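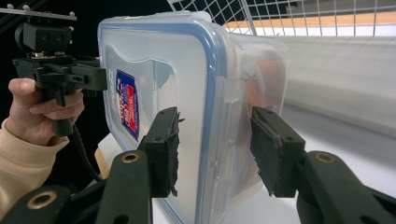 Lunwood sells the Tavalum as a paired kit: two hand-held grippers, a camera module on each, mounting plates, cables, and the software that turns a session into time-aligned recordings. It went on sale in July at a price the company does not list on its site. Elsie Hebden, who leads hardware support at Lunwood, spent a long call going through what buyers get, what wears out, and which complaints she considers fair.

Her first point was about the fingers. "Most of the support mail is pads," she said. "People expect the cameras to give them trouble, and the cameras are fine. The pads are a consumable and we should have printed that on the box." The kit ships with 8 spare pads. Lunwood rates a set for 1,000 grasps on smooth plastic and considerably fewer on anything with a sharp edge. A worn pad, according to Hebden, still grips well past the point where it looks finished. She recommends replacing it when the backing shows through and leaving it alone before that.

The linkage is a different matter. Each finger is carried on a set of arms pivoting in bushings, and the jaw opening is computed from their position. Play in a bushing shows up as error in the recorded width. Early units drifted after several weeks of daily use. Hebden said the press fit was changed for the second production batch and that owners of the first can send their arms back to Rarlow, the shop that machines them, at no charge except shipping.

"We measured it badly at the start," she said. "We tested the joint unloaded. Nobody squeezes air for a living, so the number was good and it was useless."

Each gripper weighs 520 grams without its cable. Users of the previous model, the Trevor, will notice that the balance point has moved back toward the handle. The trigger is shorter and has a firmer return spring. Hebden called the spring a compromise: a lighter one is easier on the index finger over a long session, but operators then tend to close the jaws too fast, and the recordings contain grasps that an arm can't reproduce at its own speed limit.

Two-handed work is the main argument for buying the pair. Lunwood's own test list leans heavily on kitchen goods, and food containers take up a large share of it. A clear box with a blue-edged snap lid, held with one finger on the lid and the other against the side wall while the second gripper comes in from the left, puts the pads on two quite different surfaces at once. Hebden likes the item for another reason. Transparent walls with something orange or red showing faintly through them are hard on any vision model that wants a clean outline, and a frosted lid makes it worse.

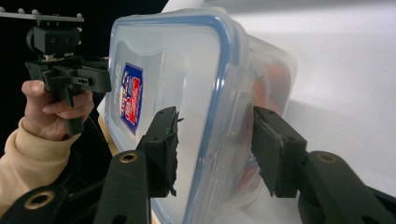

Calibration takes 30 minutes on first setup and has to be repeated whenever a camera module is removed from its mount. Hebden conceded that this is too long. The procedure asks the operator to hold each gripper at a series of angles to a printed target, and a bad reading partway through means starting over. With both grippers working on one container, each camera can have the other tool in view, as happens here with a black housing and a gripping hand to the left of the lid, and the software uses that overlap as a check on the relative pose of the two units. It does not yet use it to correct a poor calibration. "That is on the list for the next release," Hebden said. "I'm not going to give you a month."

Asked about the cable, she was less apologetic. A wireless version was built and dropped. Frame loss was low but not zero, and gaps in one stream made the paired recording unusable for the customers she had in mind. The cable leaves from the handle and can be turned to either side with the supplied hex key.

Replacement parts are sold singly - pads, arms, springs and mounting plates - and the drawings for the finger blocks are open to registered owners who want to cut their own. Lunwood does not support modified fingers, though Hebden said her team will usually look at a recording if one is attached to the ticket.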